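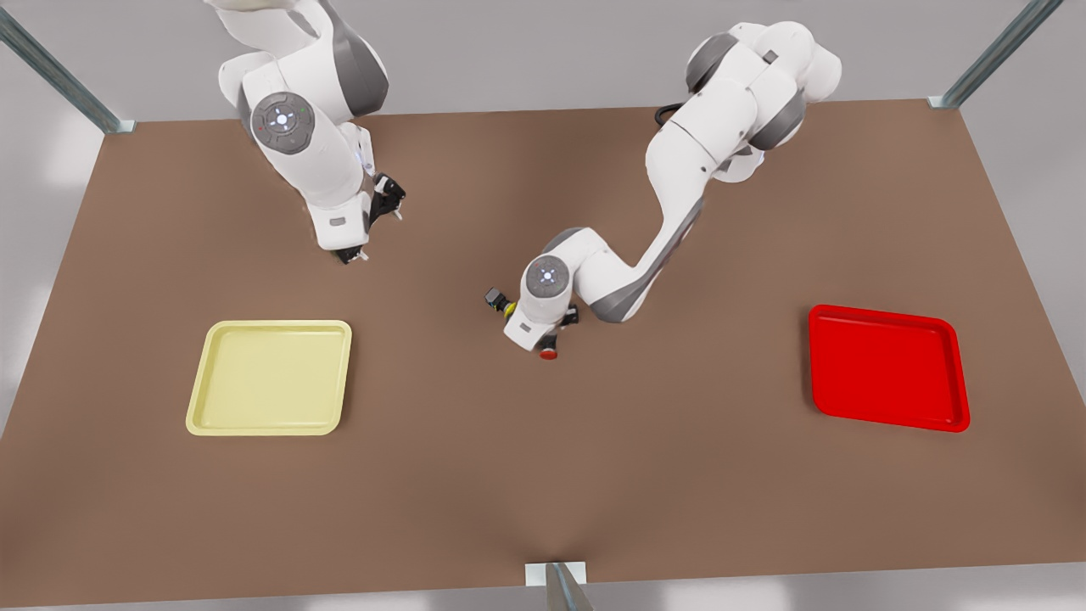

Wamier Opens Applications for Its Playwrights' Rewrite Residency

Program takes finished first drafts and gives their authors the time, the room and the mild discomfort needed to fix them

September 4, 2022

Wamier, the new-play development house, is accepting applications for the Rewrite Residency, a program for playwrights who have already written something and now have to live with it. Two writers will be selected. Each gets a stipend of $3,000, a desk, a door that closes, a dramaturg, and a company of actors who have been asked to read the lines as written, including the ones the author would rather skip.

The residency is open to writers at any stage of their careers, and in any style, provided the play has an ending. A page that reads "ending to come" does not qualify. Last year's applicants tested this rule with some energy.

"There are plenty of programs for starting a play," said Jessie Paterson, artistic director of Wamier. "Starting a play is lovely. You have a title and a notebook and everyone at dinner is very supportive. We wanted to be there in month nine, when the second act has gone bad and dinner invitations have dried up."

How the residency works

Residents spend three weeks at Wamier in June. The first week opens with a cold reading, after which the writer is given a day off and encouraged to take a long walk. Work then begins with dramaturg Leire Casado, who has spent most of her career asking playwrights what a character wants and waiting out the silence.

In the second week, residents bring new pages to the actors each afternoon. Director Eliécer Marulanda leads these sessions. Scenes may be read in several versions, and writers may throw out material at any point. They may also put it back the next morning, which Marulanda says is the more common direction.

The final week ends with a script-in-hand performance for an invited audience of 42. There is no set, no press and no opening-night party, though there is soup.

"The audience gets one instruction, and that's to stay awake if they can," Marulanda said. "A cough in the right place tells a writer more than a page of my notes. I have written some very long pages of notes."

A word on the talkback

Wamier has kept the post-show discussion, over objections from former residents. It has been shortened. Audience members may say what they remember and ask what they did not follow. Suggestions that the play be a musical should be held for the soup.

Former resident Esi Abugri came to the program with "Pivach," a family drama in which the title character was mentioned throughout and never appeared. She left with a shorter play called "Taipe," in which he turns up on page two and is hard to get rid of.

"I cut my favorite speech," Abugri said. "I think about it often. The play is better, and I'm told I should be pleased about that."

How to apply

Applicants should send a complete draft of a full-length play, in English, with a letter of no more than one page saying what is wrong with it. The letter is read first. Writers who report that nothing is wrong with the play will be wished well.

Plays that have already had a full professional production are not eligible. Co-written plays are welcome, though the stipend is shared and so is the desk. Adaptations are considered if the applicant holds the rights in writing. A warm conversation with the novelist's nephew is not the rights.

There is no application fee. Scripts are read without the author's name by a panel led by literary manager Kevin Arango, who asks that applicants number their pages and choose a typeface they would be willing to read at midnight. All applicants will get a reply, whichever way it goes.

Housing is provided for residents coming from out of town. Travel costs are paid separately from the stipend, on receipt of receipts.

About Wamier

Wamier develops new plays through readings, workshops and residencies. Its programs are held at the Gunitz, a former dance studio with excellent floors and one working radiator. It does not produce full seasons and has so far resisted the urge.

Press contact: Kevin Arango, Literary Office, Wamier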